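**Leave the table set up**

February 9, 2025

Most halls and libraries in this country run on the rule that a room must be returned to bare floor at the end of every booking. I have followed it for years as the secretary of a quilting group in Lotville, and I think it is a bad rule. It treats tidiness as the purpose of a public room, when the purpose is the work people do there.

Our group books two hours. The first half hour goes to unstacking tables, finding the ones that don't wobble, laying out the cutting boards and running the extension leads to the ironing station. The last twenty minutes go to undoing it. A member who arrives late and leaves early to collect grandchildren gets very little sewing done for her $5.

People who work at home know what a difference a standing table makes. If the pieces are where you left them, you can do ten minutes before tea. If they are in a tub at the back of the wardrobe, you won't start.
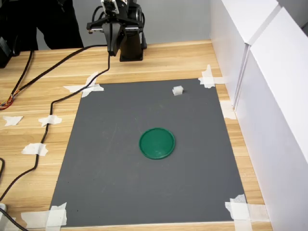 *A work mat taped flat to the tabletop.*

The usual objection is fairness. A room with someone's half-finished quilt in it is not available to the tai chi class, and the tai chi class pays the same rate. I accept that for the main hall. I don't accept it for every room in the building. The old supper room at Lotville is booked so rarely that the council could give it over to long projects from autumn to spring and hardly notice on the books.

Flarndale did this in November. One side room there now has fixed tables, let by the month, and whoever rents a table can leave it as it stands. Some of our members have gone to look at it and come home cross that we don't have one.
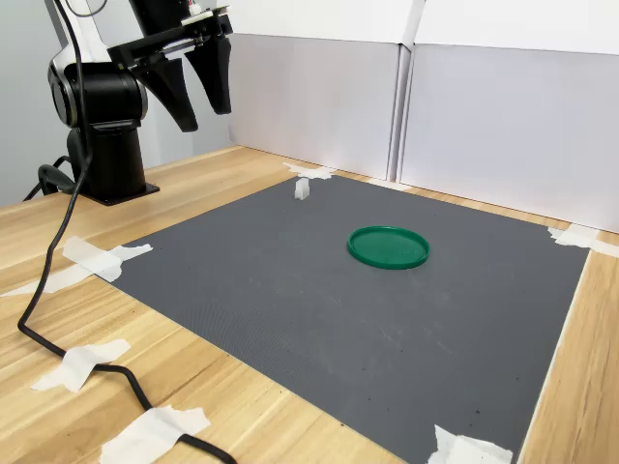
Judit Vass wrote to me after I raised this in the newsletter, and she disagrees. Her view is that packing up is what keeps a shared room shared, and that once people have a table of their own they stop speaking to the person at the next one. She also asked who would move a renter along after six months of leaving the same jigsaw there.

Her second point is a good one. Flarndale's answer is that a table lapses if it goes unused for a month, and I would copy that. On the first I think she is wrong. Our members talk least at the start and end of a session, when they are carrying furniture.
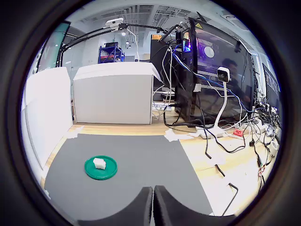

There is also the question of who gets left out. Folding tables are heavy. Several of our older members stopped coming when they could no longer lift their share, and they were too proud to sit while others did it. A room that is already set up asks nothing of them except that they turn up.

The cost is small. Our council was quoted $2,000 to put proper locks and better lights in the supper room, and it let the quote expire. I would like it to ask for another one. A trial over one winter, with the rent set at cost and the rules on a single page by the door, would settle the matter better than any more letters from me or from Judit.

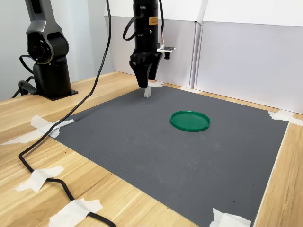
*Masking tape holding a cable in place on a wooden table.*

Submissions on the hall bookings policy close at the end of the month. They can be handed in at the library desk, and a few lines in your own handwriting will do.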